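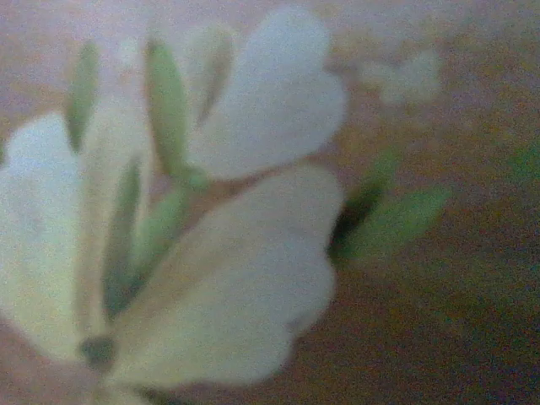
Yusri Hidayat me répond qu'il faut rincer la ligne AVANT de poser les goutteurs, pas après, et que l'ancienne notice le disait à l'envers. Il a raison. Corrigé ci-dessous, étape 4.

3. Mise en place du programmateur Etora et de la ligne de goutte-à-goutte

Section pour balcon, terrasse, petite serre. Pour le potager en pleine terre voir section 5, les pressions sont différentes.

3.1 Avant de commencer

Sortir tout du carton. Programmateur Etora, réducteur de pression, filtre Prison (la petite cartouche grise), tuyau principal, tuyau fin, goutteurs Stireo, tés, bouchons, piquets. Les piles ne sont pas fournies. Alcalines uniquement, pas de rechargeables.

Le tuyau noir est raide quand il fait froid. Le laisser une heure au soleil, déroulé, ou tremper les bouts dans une tasse d'eau chaude juste avant d'emboîter.

Attention : ne jamais graisser les joints avec de l'huile de cuisine. Savon liquide si vraiment ça force.

3.2 Montage au robinet

1. Fermer le robinet. Retirer l'ancien raccord, vérifier le joint plat, le changer s'il est craquelé.

2. Visser dans l'ordre : programmateur, filtre Prison, réducteur. À la main. Pas de pince, le filetage est en plastique et il ne pardonne pas. La flèche du filtre va dans le sens de l'eau.

3. Emboîter le tuyau principal sur le réducteur, serrer la bague. Dérouler jusqu'au dernier pot en gardant un peu de mou dans les angles. Couper droit, au sécateur propre ou au cutter.

4. Rincer. Extrémité ouverte au-dessus d'un seau, robinet ouvert, deux minutes en marche manuelle. Il sort souvent des copeaux de plastique et un peu de sable. Fermer, puis poser le bouchon de fin de ligne.

5. Percer le tuyau avec le poinçon, en face de chaque pot. Bien perpendiculaire. Un trou raté se rebouche avec un bouchon fin, il y en a dans le sachet transparent.

6. Enfoncer les tés, brancher le tuyau fin, puis le goutteur Stireo au bout. Piquet à mi-chemin entre la tige et le bord du pot.

Note : les goutteurs sont réglables. Fermés à fond puis ouverts d'un demi-tour pour commencer. On ajuste aprés deux ou trois jours, pas le premier soir.

Attention : le réducteur n'est pas en option. Sans lui les tés sautent, en général la nuit.

3.3 Réglage de l'horloge et des cycles

7. Ouvrir le capot, mettre les piles, attendre le bip. L'écran clignote sur 00:00.

8. Appuyer sur HEURE, régler avec + et -, valider. L'Etora ne passe pas tout seul à l'heure d'été, il faut y revenir.

9. Appuyer sur DÉPART. Choisir l'heure du premier arrosage. Tôt le matin de préférence - le soir ça marche aussi mais gare aux limaces.

10. Appuyer sur DURÉE. Sept minutes pour des pots de taille moyenne, c'est le réglage d'usine. Plus long pour les bacs, à voir au doigt dans la terre.

11. Appuyer sur FRÉQ. Tous les jours en plein été, un jour sur deux sinon. Valider et attendre que l'écran affiche AUTO. S'il affiche OFF rien ne partira.

Le bouton MANUEL ouvre la vanne tout de suite et ne change rien au programme. Pratique pour tester.

3.4 Fleurs en pot, cas particuliers

Pétales clairs : éviter de mouiller, ça tache vite. Goutteur au ras du terreau, jamais au-dessus. Bulbes en repos, fermer le goutteur complètement et laisser le piquet en place. Semis : pas de goutteur du tout, trop fort, prendre la brumisation (kit séparé, référence 1 137).

Suspensions : prévoir un tuyau fin plus long et le fixer le long de la chaîne. L'eau redescend après l'arrêt, donc soucoupe ou clapet.

Longueur maxi de la ligne, tous tuyaux confondus : 140 mètres. Au-delà, deux départs séparés. 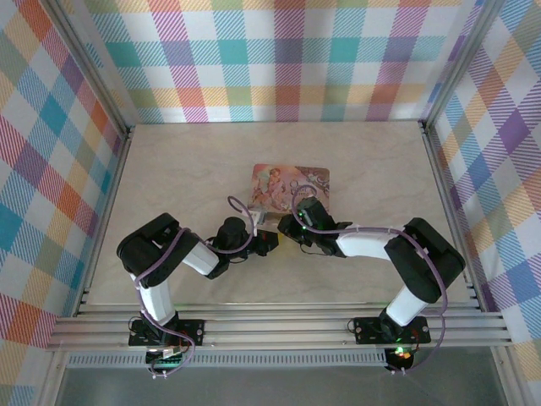
Sembiring, 25/09/2015

Compléments à la section 3, suite aux retours de la saison. À lire avec ce qui précède, la numérotation continue.

3.5 Nettoyage du filtre

12. Robinet fermé, dévisser la cartouche Prison. Passer sous l'eau claire, brosse à dents souple. Pas de javel.

13. Si le tamis reste blanc de calcaire, une nuit dans le vinaigre, rincer, remonter. Vérifier le sens de la flèche, encore.

Une fois par mois en saison. Plus souvent avec une citerne.

3.6 Ça ne marche pas

Rien ne sort, écran allumé : robinet fermé (si si), filtre bouché, ou vanne collée. Appuyer trois fois sur MANUEL à quelques secondes d'intervale.

Les derniers pots restent secs : trop d'ouverture sur les premiers. Refermer d'un quart de tour en partant du robinet.

Ça goutte en permanence : saleté dans la vanne. Démonter le programmateur, rincer à contre-courant. Si ça continue, retour garantie, joindre le ticket.

Écran vide : piles. Contacts oxydés parfois, un coup de gomme.

3.7 Hivernage

14. Avant les gelées, retirer programmateur, filtre et réducteur. Vider, sécher, rentrer à l'abri sans les piles. Le tuyau peut rester dehors, bouchon de fin ouvert.

15. Remise en service en avril, reprendre à l'étape 4. Ne pas sauter le rinçage.

Schéma de la double ligne : demander à Orlando Londoño, la version imprimée a une erreur sur le té central.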